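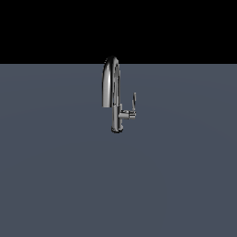
April, late, can't sleep

Read the Zurnitar prison report tonight, all of it this time, the footnotes too. Anum Mirani sent it with a note saying it "settles the matter." I doubt it settles much.

The claim is that the men in the north block get one shared bucket a day and are made to work the quarry for 14 hours. Fine, I can believe that. I've believed worse about that government and been right. But the report says 2000 prisoners on page three and 600 on page nine, and both numbers hang on the same former guard, who left years ago and now gives paid talks. Which is it? Did 1400 people die, get moved, or get lost by a typist?

The ministry's answer is worse, of course. They say the place is a "work school" and that everyone there signed up. They showed reporters a clean dining hall and a man who said he liked the soup. Who do they think that fools?

What stayed with me was the letter at the back from a woman in Dristadden, whose brother was taken over a radio. She doesn't give any totals. She wants to know if he still has his glasses.

Wrote to Anum and asked who checked the guard's dates. She'll be annoyed. It's past two and the dog wants out.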